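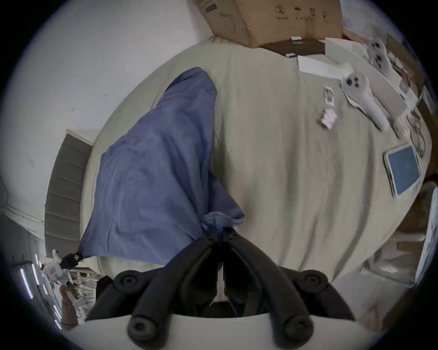
A blue fabric bag on a beige duvet.

Lorkwood plasma donor centre extends opening hours

The plasma donor centre in Lorkwood will open until 8pm on weekdays from October, adding two hours to each session.

The change follows a survey of 193 registered donors, most of whom asked for appointments after work. The centre has 6 donation beds and took 733 donations over the summer.

"Evening slots go first every time we release them," said Maribel Bermúdez, centre manager. "We have taken on two more nurses to cover the later sessions."

Donors can give plasma every two weeks. New donors should allow 90 minutes for a first visit and drink plenty of water beforehand.

Parking at the Arboleda Road entrance is free after 5pm.

Appointments can be booked at the front desk or by phone.

Media contact: Tomás Ó Riain, Lorkwood donor centre press office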